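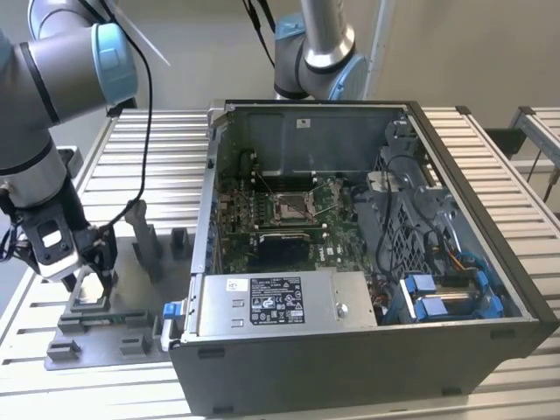
Buying a Refurbished Office PC: Frequently Asked Questions

Is a refurbished desktop as good as a new one?
Sometimes. The word "refurbished" has no fixed meaning, and sellers know it. It can mean a full strip-down with parts tested one by one, or it can mean a wipe with a damp cloth. Ask what was done and get the answer in writing. If the reply is a paragraph about quality, you have your answer.

What does "Grade A" mean?
Whatever the seller wants. We compared the grading pages of 5 shops and no two matched. Most grades cover scratches and dents, so they say nothing about the drive or the power supply.

I was quoted $700 for a machine and told it was $499 "today only." Is that a good deal?
Look up the processor model and check what the same computer sells for elsewhere. The higher price may never have been charged to anyone. Sale timers on these sites tend to start over when you reload the page – try it.

Do I need the Clireo protection plan?
Probably not. Read the part on exclusions before the part on benefits. Modupe Ibrahim went through the plan for us and found that batteries, fans and "gradual wear" were all left out. On a used computer, gradual wear is most of what goes wrong.

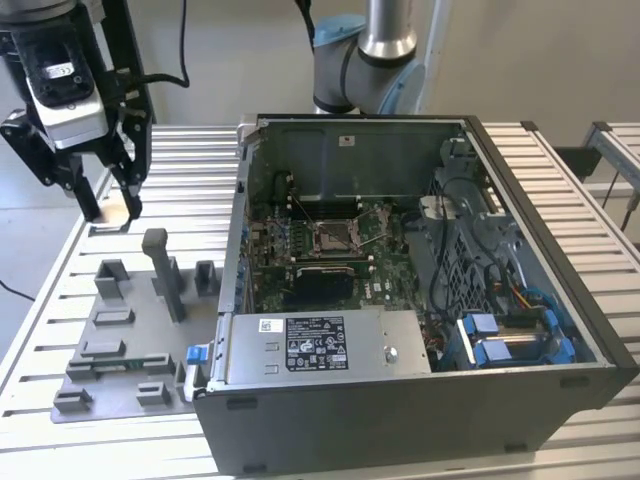 Consumer Desk, Etim Neighbors' Advice Club

Will a cleanup program like Zikby make my old PC faster?
We doubt it. Members who tried it in July reported a lot of pop-ups and a request to pay. Removing programs you don't use costs nothing. So does turning off the ones that load at startup.

Should I add memory or buy another computer?
Check how much memory is in use on a normal working day. If it's nearly full, more may help. If it isn't, the salesperson is guessing. Make sure of the type your board takes before you order, and keep the receipt.

How long should the warranty be?
We wouldn't accept less than 3 months, and we'd want to know who pays return shipping. A year's cover from a shop that opened last week is worth very little.

Is the old owner's data really gone?
Ask for the wipe report with the drive's serial number on it. A "certified" sticker proves that somebody owns stickers.

Does the club get paid by any of these companies?
No. Fultis offered us a referral fee and Halima Afolabi turned it down. If that ever changes, it will be stated on this page.

Who answers questions?
Adaeze Okafor handles warranties and refunds, and Nerea Olmedo takes the rest. Send the full listing and the seller's terms, since a price alone tells us nothing.

Page last checked December 2021.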